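Read this section before you pair the Stendholm thermostat with your phone. The wall unit must already be wired and showing a steady green light.

## 4.2 Pairing

1. Turn on Bluetooth and stand within 2 meters of the thermostat.
2. Hold the center button until the light blinks.
3. Open the app and tap **Add device**.
4. Type the code printed inside the cover - it is case sensitive.

**Note:** Pairing mode ends after 150 seconds. If the light stops blinking, go back to step 2.

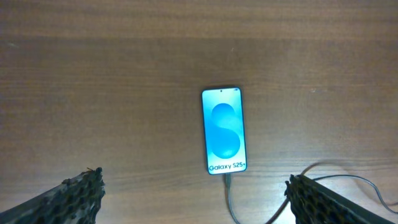 *Text: Morura Technical Writing | Revised 30/05/2023*

Leave the phone on a table near the thermostat while the first update loads. Keep the screen on and don't switch to another app.

5. When the room list appears, choose a room and tap **Save**.
6. Set the daytime temperature. The factory setting is 20 °C, with 19 °C at night.

**Caution:** Do not cut power to the wall unit during an update. If power fails, wait for a steady green light before pairing again.

Older Daltau wall plates need the adapter ring - see section 4.5.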